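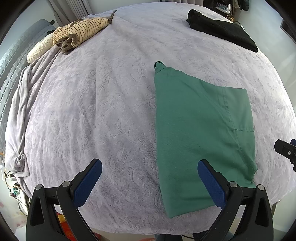
Grultau Touch Football is looking for players and referees

Our mixed social competition is back in February, and we have room for more people than we've ever had. If you used to play and miss it, or you've watched a game at the oval and wondered whether you could keep up, please come and join us. You probably can!

We play on the lower fields at Grultau Reserve, one evening a week, with games kicking off from 6 pm. Last season we had 53 registered players across the mixed grade, aged from sixteen up to a grandfather of five who still has the best sidestep in the comp (he'll be reading this, so hello). Half of them had never played touch before they signed up.

Who we're after

Players for all teams, and especially for the Rikach side, who lost a few people to new babies and a move interstate. You don't need a team to sign up. Put your name down as an individual and Paweena Nuchit will find you a spot. She tries hard to put friends together, so tell her if you're coming with someone.

We're also keen to hear from whole teams. You'll need at least eight people on your list so you have enough for subs, and there must be 3 women on the field at all times.

Referees, please! This is the one we really need help with. We'd love to find 4 new refs before the season starts. You'll be paid $40 a game, and you can do one game a night or stay for the lot. Joon-young Woo runs the training over two evenings at the clubhouse, then walks the sideline with you for your first few games, so you won't be thrown in alone. He started as a nervous sixteen-year-old ref at this same club and he's very good at explaining the rollball and the offside line, which is where most beginners come unstuck. You do need to be sixteen or over, and reasonably fit -- a ref runs as much as most of the players do.

What a season looks like

Twelve rounds, then semis and a final. Games are two halves of twenty minutes with a short break. We don't play if the council closes the fields, and we'll text everyone by 4 pm if that happens. Washed-out games are shared points, no replays.

After the last game there's usually a sausage sizzle and a lot of talk about tries that got longer with each telling. Stay for it if you can. Plenty of us made our closest mates in town that way.

What you need

Boots with moulded studs or a pair of runners. Metal studs aren't allowed. Bring water, and a mouthguard if you'd like one. Team shirts are included in your rego and you keep yours at the end. If you played last year, the old shirt is fine as long as the number can still be read.

Come and try night

We're holding a free one before teams are picked. It starts at 5.30 pm with some passing and footwork, then short games until the light goes. Estela Maldonado will be running it, and she's coached everyone from under-eights to the regional women's side. No sign-up needed, just turn up at the lower fields and look for the cones. Kids are welcome to come along and watch, but there's no one to mind them, so please bring another adult if you're planning to play.

Parking is off Haddad Street. The top gate is locked after 5, so use the one near the toilets.

How to sign up

Forms are on the noticeboard at the clubhouse or you can ask for one by email. Players, write to Paweena. Referees, write to Joon-young and tell him a bit about any sport you've played, plus which evenings you could make for training. If cost is a problem, have a quiet word with Nélida Rivadeneira, our registrar. We can spread payments over the season and we'd much prefer that to you missing out.

Player forms close at the end of the month. Referees can put their hands up any time -- we'll always find you a whistle.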